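Häufige Fragen zum Geschirrverleih Tuhumury

Schön, dass ihr euer Fest ohne Einweggeschirr feiern wollt! Die meisten Fragen, die bei uns im Laden in Grerport ankommen, beantworten wir gleich hier. Fehlt etwas, schreibt uns einfach.

Was kann ich bei euch ausleihen?
Teller, Schalen, Becher und Besteck, dazu Krüge und ein paar wirklich herrliche große Salatschüsseln. Allein an Tellern haben wir inzwischen 871 Stück im Regal, und jedes Jahr kommen neue Farben dazu. Ihr dürft nach Herzenslust mischen - bunt gedeckte Tische sind uns die liebsten!
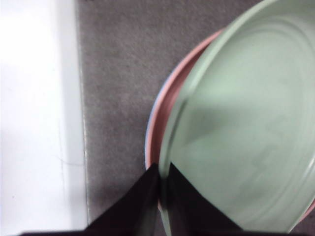
Mintgrün auf Lachsrosa

Wie viele Teller brauche ich pro Gast?
Für ein Essen mit Kuchen danach rechnen wir mit 2 Tellern pro Person. Bei einem Buffet darf es gern etwas mehr sein, weil viele beim Nachholen einen frischen nehmen. Für Kindergeburtstage reicht meistens einer.

Wie lange im Voraus muss ich reservieren?
Im Winter genügen ein paar Tage. Für Juni und Juli meldet euch bitte früh, dann wird in Grerport gefühlt in jedem Garten geheiratet (wir lieben diese Zeit!). Reservierungen nimmt Nabila Lumenta per Mail oder telefonisch ab 10 Uhr entgegen.

Was kostet das?
Das Paket »Statier« für kleine Runden kostet 52 Euro, Besteck inklusive. Für größere Feste stellen wir euch ein Angebot zusammen. Vereine und Schulen aus dem Ort bekommen Rabatt, fragt unbedingt danach.

Muss ich vor der Rückgabe spülen?
Ja, bitte, aber keine Angst vor dem Abwasch! Essensreste gleich abkratzen, warmes Wasser, ein Spritzer Spülmittel, mehr braucht es selten. Wer keine Maschine hat, kommt auch mit einem langen Abtropfgestell gut zurecht, so wie dem schwarzen, in dem hier der mintgrüne Teller lehnt. Gestapelt wird bei uns erst, wenn alles ganz trocken ist, sonst gibt es Ränder.
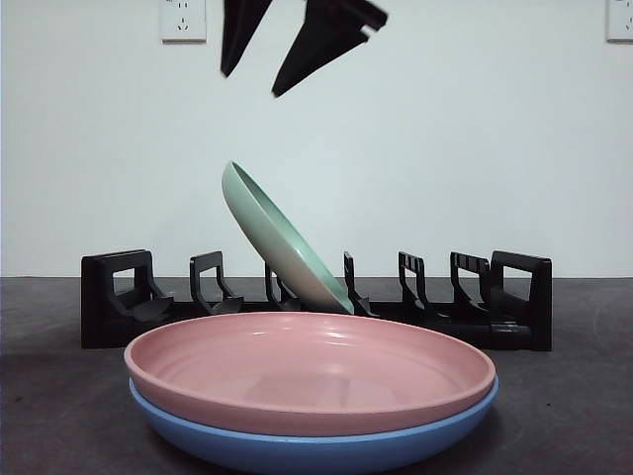
Was passiert, wenn etwas kaputtgeht?
Das kommt vor, und wir sind deswegen nie böse. Gebt uns bei der Rückgabe kurz Bescheid und legt Scherben bitte nicht in die Kiste. Berechnet wird nur der Ersatzpreis, bei einem Teller ist das wenig. Die Farben halten wir auf Vorrat, ob Mintgrün, Rosa oder das helle Blau, das unter dem rosa Teller im Stapel vorn liegt. Nachkaufen müsst ihr also nichts.

Liefert ihr auch?
Innerhalb von Grerport gern, und bis Studell fahren wir nach Absprache ebenfalls. Die Kisten bringen wir bis zur Haustür, beim Tragen in den vierten Stock freuen wir uns über helfende Hände.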